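Notes on the Plarnedholm lot sales

Jun 9, 2024

The Plarnedholm land office has posted the second draft of its rules for selling common lots. I read the first draft in May. Most of the text is unchanged, but the changes to notice and valuation matter for anyone farming on a use permit.

Under the old rules, a common lot could be leased but not sold. The draft lets the district sell any lot that has had no registered user for two years. The key word is "registered." Many households on the east side have farmed the same ground for a generation and never filed the form, which until recently had to be handed in at the Rizk office, 44 miles away.
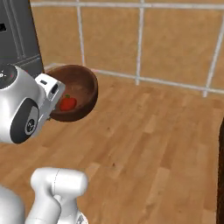 Notice period

The first draft gave 19 days to object. The second gives 40, counted from the date of posting. Posting means a sheet on the office door and an entry on the district website. No letter is sent. An objection needs a sketch map and two signed statements from neighbors.

Sawsan Tannous, who handles permit cases in Hukudon, told me the neighbor statements are the weak point. If the adjoining lots are also unregistered, the office can refuse the signatures. Section 6 does not say what happens then.

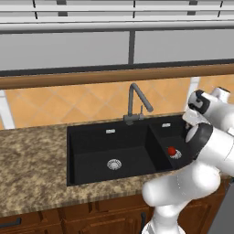 Double sink with granite counter.

Valuation is handled by Trodier, under a contract that runs separately from the rules. The draft sets the floor price by soil class and road access. Wells, terraces and fruit trees are left out, so a family that loses a lot gets nothing for them. A buyer pays nothing for them either. 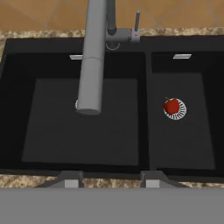
What I would change

Accept tax receipts as proof of use. Send notice by mail to the last known user. Add a line to section 6 on unregistered neighbors. I have sent these points to the land office in writing and will post the reply if one comes.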